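Reference > Materials > Paper and board > Kraft paper

Kraft paper is a strong paper made from chemical pulp produced by the kraft (sulphate) process. In its unbleached form it is brown. It is used for sacks, wrapping, gummed tape and as a cheap covering for floors and work surfaces. The name comes from the German word for strength.

Manufacture

Wood chips are cooked under pressure in a solution of sodium hydroxide and sodium sulphide. This dissolves most of the lignin and leaves long cellulose fibres largely undamaged. The pulp is washed, screened and formed into a sheet on a paper machine.
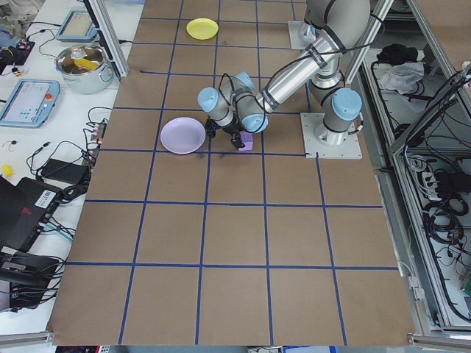

Softwoods such as pine and spruce are preferred for sack grades, as their fibres are longer than those of hardwoods. The spent cooking liquor is concentrated and burned in a recovery boiler – the heat raises steam for the mill, and the chemicals are returned to the process.

Properties

Grammage is given in grams per square metre. Tensile strength is higher along the machine direction than across it, and tearing resistance also differs between the two. The sheet takes up moisture from the air and expands, mainly in the cross direction, so rolls are normally left in the room of use before being cut to length.
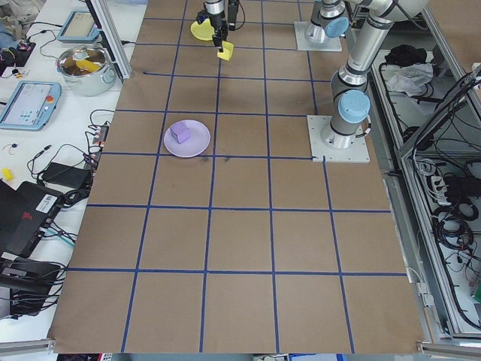 Grades

Sack kraft is porous and stretches before breaking. Machine-glazed kraft has one smooth side and is used for bags and wrapping. Bleached kraft is white and takes print well, at some cost in strength. Recycled grades, often sold under the same name, have shorter fibres and tear more easily.

Use as a surface covering

Sheet is drawn from the roll, pulled flat and fixed at the edges. Lines may be ruled on it or laid in adhesive tape. 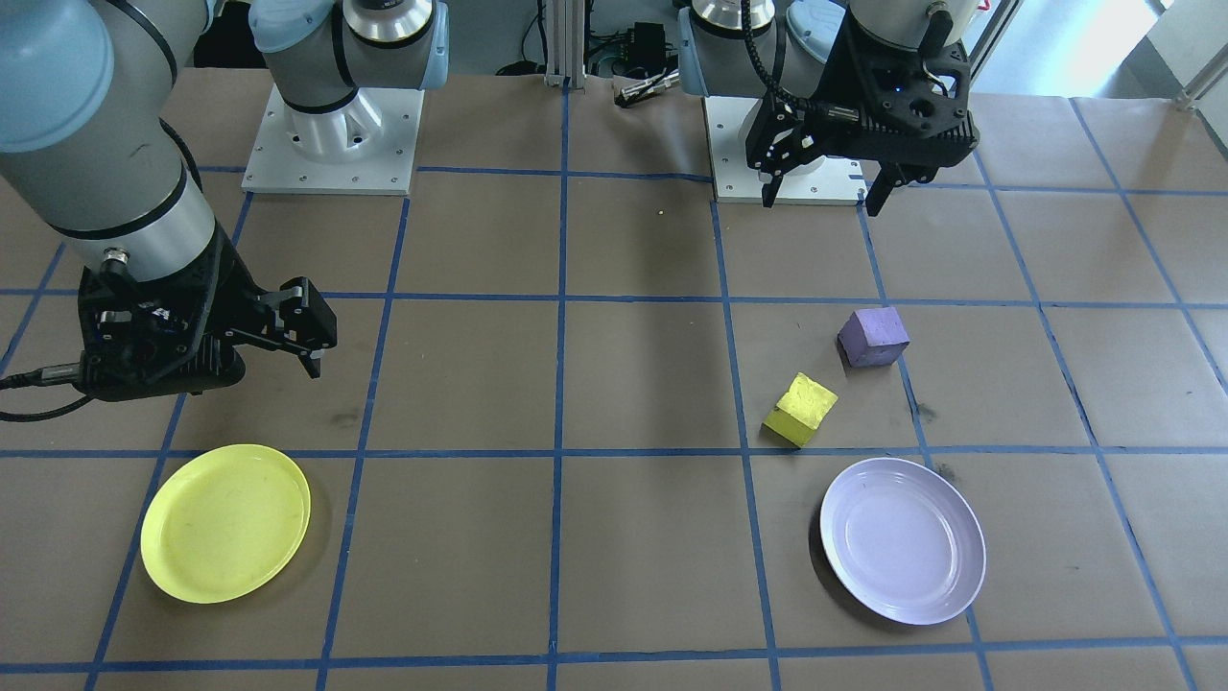
Brown kraft paper as a table covering, with a yellow plate.

Pisharody (Balakrishnan Pisharody, Coverings for Benches and Tables, Clendale) advises low-tack tape where the sheet is to be lifted and used again. Ordinary packing tape pulls fibres from the face of the paper when removed.
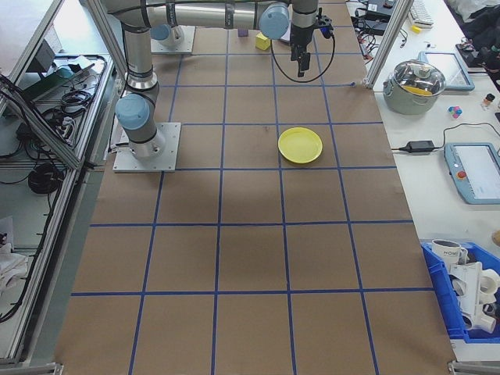 Wax and oil pass through untreated grades, and a coated or laminated sheet is used where this matters. Coated sheet is harder to recycle – the film has to be separated from the fibre during pulping.

See also: Gummed tape; Paper sack; Sulphate process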